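4. 휴대형 그리퍼 키트의 도입 평가

4.1 평가 대상과 구성

본 절에서는 Trisurex 키트를 작은 연구실의 입장에서 평가한다. 이 키트는 Conitz가 공급하며, 로봇 팔이 없는 장소에서도 사람이 직접 조작 동작을 기록할 수 있도록 휴대형 그리퍼와 기록 소프트웨어를 함께 제공한다. 비교 대상으로는 우리가 이전부터 사용한 Lestia의 원격 조작 장치를 두었다. 두 제품은 가격대와 설치 방식이 서로 다르기 때문에 성능의 우열을 하나의 점수로 나타내는 것은 적절하지 않다고 판단하였다. 따라서 평가는 설치, 기록의 품질, 작업자의 부담이라는 항목으로 나누어 진행하였다.

키트는 11월에 수령하였다. 설명서는 영어판만 포함되어 있었고, 소프트웨어 설치 과정에서 라이선스 파일의 경로를 수동으로 지정해야 하는 문제가 있었다. 공급사에 문의한 결과 이 문제는 다음 판에서 수정될 예정이라는 답변을 받았으나, 본 원고를 작성하는 시점까지 수정된 판은 배포되지 않았다.

4.2 기록 절차

작업자는 양손에 그리퍼를 하나씩 들고 과제를 수행한다. 그리퍼의 위치와 자세는 본체에 부착된 마커로부터 추정된다. 과제는 물체를 집어 옮기는 동작과 두 손을 동시에 사용하는 동작으로 구성하였으며, 각 기록의 길이는 작업자가 스스로 정하도록 하였다. 모두 566개의 기록을 얻었고, 그중 300개를 학습에 사용하였다. 나머지 기록은 검증에 사용하거나, 마커가 오랫동안 가려진 경우에는 제외하였다.

기록을 시작하기 전에 매번 보정을 수행하였다. 설명서에는 하루에 한 번이면 충분하다고 되어 있지만, 우리의 경험으로는 작업자가 바뀔 때에도 다시 수행하는 것이 바람직하였다. 보정을 생략한 예비 실험에서는 왼손과 오른손의 궤적이 서로 어긋나는 현상이 관찰되었고, 이 어긋남은 후처리로 충분히 제거되지 않았다.

4.3 결과와 사용상의 문제

설치 항목에서는 Trisurex 키트가 분명히 유리하였다. Lestia의 장치는 고정된 작업대를 필요로 하지만, 이 키트는 일반 사무 공간에서도 바로 사용할 수 있다. 기록의 품질은 과제에 따라 차이가 있었다. 한 손 동작에서는 두 제품 사이에 의미 있는 차이를 확인하지 못하였다. 양손 동작에서는 두 손이 가까워질 때 한쪽 마커가 다른 쪽 그리퍼에 가려지는 일이 있었으며, 이러한 구간에서 궤적의 흔들림이 커졌다.

작업자의 부담에 대해서는 의견이 일치하지 않았다. 숙련된 작업자는 원격 조작보다 자연스럽다고 응답하였으나, 처음 사용하는 작업자는 손목의 피로를 호소하였다. 그리퍼의 무게 자체보다 손잡이의 각도가 더 큰 원인으로 생각되지만, 본 평가에서 이를 따로 측정하지는 않았다. 유지 비용도 고려할 필요가 있다. 공급사의 안내에 따르면 손가락 패드는 3,000회의 개폐마다 교체해야 하는데, 교체용 패드의 단가가 낮지 않아 장기간의 수집에서는 예산에 영향을 줄 수 있다. 사용 환경과 그리퍼의 형태는 그림 2에 나타내었다.
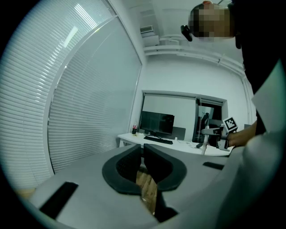
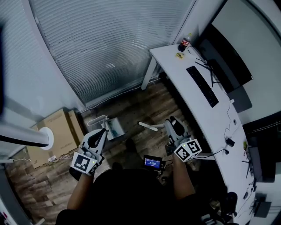

그림 2. 사무 공간에서의 휴대형 그리퍼 사용. (위) 그리퍼 쪽에서 본 시점. 검은색의 부드러운 손가락 한 쌍과, 마커가 부착된 다른 그리퍼가 보인다. (아래) 작업자의 위에서 본 시점. 양손에 그리퍼를 하나씩 들고 있다.

이 평가에 대하여 Safavi는 초고를 읽은 뒤 다른 의견을 보내 왔다. 양손 동작에서의 궤적 흔들림을 키트의 결함으로만 보아서는 안 되며, 과제를 설계할 때 두 손의 접근 방향을 제한하면 상당 부분 줄일 수 있다는 것이다. 또한 패드의 교체 주기는 공급사가 보수적으로 정한 값일 가능성이 있으므로, 실제 마모를 측정하지 않고 비용을 논하는 것은 이르다고 지적하였다. 우리는 첫 번째 지적에 동의하지만, 접근 방향을 제한할 경우 수집되는 동작의 다양성이 줄어들 수 있다고 생각한다. 두 번째 지적에 대해서는 패드의 두께를 정기적으로 측정하여 후속 보고에 포함하기로 하였다.

문의: Trisurex 평가 담당 | 최종 수정 3월 8일 | 무단 전재 금지 | 맨 위로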